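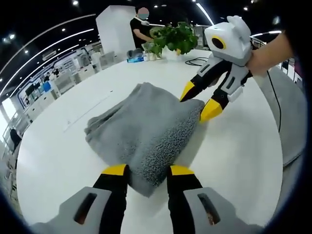

Wiebke Engelhardt would drop the towel from the comparison altogether. Her objection, sent in after the last session, was that a folded towel forgives everything: a finger can land well off the mark and still come up with a pinch of cloth, so every gripper passes and the table of results says nothing. She would use a rigid block and be done with it.

We are keeping the towel, but her objection is fair and the exercise has been changed to meet it. A lift no longer counts as a pass. You are now marked on where the fingers closed and on whether the fold survived.

Unit 9: Comparing two-finger grippers on cloth

What you are comparing

The Braltdale and Proltton fingers fit the same hand-held housing. The Braltdale finger is stiff along its length and has a soft tip. The Proltton finger bends a little in the middle, so the tips meet at a slightly different angle each time you load them. On a rigid part the difference is hard to see. On terry cloth it shows up early, mostly as extra layers caught in the pinch.

The yellow tips are worth watching closely. A pointed tip on the edge of a folded towel can take the top layer alone or go under the whole bundle, depending on the approach angle. Steep approaches tend to take one layer. Shallow approaches tend to take the lot.

Two-handed holds

With a gripper on either side of the bundle, the cloth carries force from one to the other. If the near gripper bunches the fabric against itself, the far one feels a pull it did not cause. Keep this in mind when you read the load traces. A spike on one side is often a movement on the other.

Close the near gripper first and hold it still. Then bring in the far gripper and pinch the edge. Do not pull outward until both are closed.

Camera and cable

The lens on the gripper housing is very wide. Straight edges bow towards the outside of the view, and a round table edge looks more curved than it is. Run the Ogilvie correction before you measure any distance – angles near the centre can be read without it.

Keep the cable clear of the fingers and leave slack for a full turn of the wrist. A tight cable drags the grip to one side and the effect looks just like a bad finger.

Procedure

1. Fold the towel to the pattern on the bench card.
2. Set the Zono controller to log at 100 Hz.
3. Do the hold with the Braltdale fingers, then refold.
4. Repeat with the Proltton fingers.
5. Save each trial separately. A trial should come to no more than 3590 samples. Longer ones will be truncated by the upload form.

For each trial write down the layers caught on each side, the approach angle (steep or shallow is enough) and any change to the fold. Note slips even if you recovered from them.

Write-up

Maximum 500 words, plus one plot. Say which fingers you would choose for cloth and what you would give up by choosing them. Students who want to test Wiebke's position may add a rigid block as a third condition, using the same grip points. Discuss it separately from the towel results.

Related items
Unit 8: Calibrating a wide-angle lens
Unit 10: Reading load traces from paired grippers
Zono controller: logging quick guide
Bench card: towel folding pattern
Lab bookings for August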